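Blog > Vida doméstica > Maletas

3/26/22

Me voy en nada y la maleta sin hacer. Bueno, a medias. Escribo esto rápido entre lavadora y lavadora, que si no luego se me olvida todo y en el próximo viaje vuelvo a empezar de cero.

El viaje de enero fue un desastre. Siete días en Trundberg y llevé ropa para tres semanas. Tres jerséis gordos. Dos no salieron de la bolsa. Y luego sin calcetines de abrigo, claro, a comprarlos allí, carísimos, feos, pican. Los sigo usando.

Así que esta vez, maleta de mano. Una. La Kullska gris de siempre, la de la rueda que chirría. Mi madre dice que no voy a poder, que catorce días son muchos días. Ya veremos. Hay lavadora en el piso, o eso pone el anuncio.

El método me lo pasó Fotini Andreadis, que viaja más que nadie que yo conozca y siempre con una mochila ridícula. Sacas la ropa doblada a la cama. Nada de meterla directamente en la maleta, primero a la cama, a la vista. La dejas ahí una noche si puedes (yo no puedo, duermo en esa cama). Y luego quitas. Quitas la mitad, dice ella. Yo quito un tercio y ya me duele.

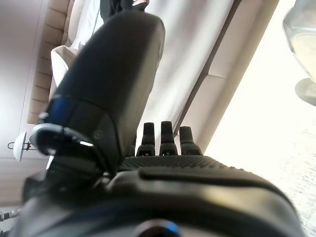
Tela blanca y sofá beige, vistos muy de cerca.

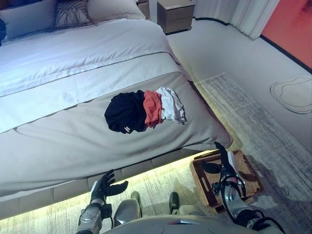

Lo de enrollar o doblar, que me lo preguntasteis en los comentarios del otro post. Enrollo las camisetas y la ropa interior. Los pantalones no, quedan con unas marcas rarísimas. Las camisas, dobladas y arriba del todo, y aun así llegan mal, asi que llevo solo una. Las bolsas esas de comprimir las probé y no me convencen – cabe más, sí, pero pesa igual y te pasas del límite sin enterarte. Me pasó en Draltness. Diez kilos de máximo y yo ahí en el mostrador poniéndome el abrigo encima de la chaqueta encima de la sudadera. Sudando como un pollo.

Zapatos: los puestos y otros. Punto. Dentro de los otros, los cargadores y los calcetines.

El neceser es mi punto débil, lo reconozco. Champú sólido, que aquí lo venden en la droguería Bermúdez y dura muchísimo si lo dejas secar bien. El peine, las pastillas, el cepillo. La crema la paso a un botecito, y el botecito siempre gotea, siempre, da igual cuál compre. Si alguien tiene uno que no gotee que me lo diga porfavor.

Libros, uno. Papel. Iban a ser dos pero el segundo tiene 208 páginas de letra enana y no me lo voy a leer, a quién quiero engañar.

Me queda por mirar el tiempo, imprimir la reserva, regar las plantas y dejarle la llave a la vecina. Y tender. Que acaba de pitar la lavadora.

Compartir (10)
14 comentarios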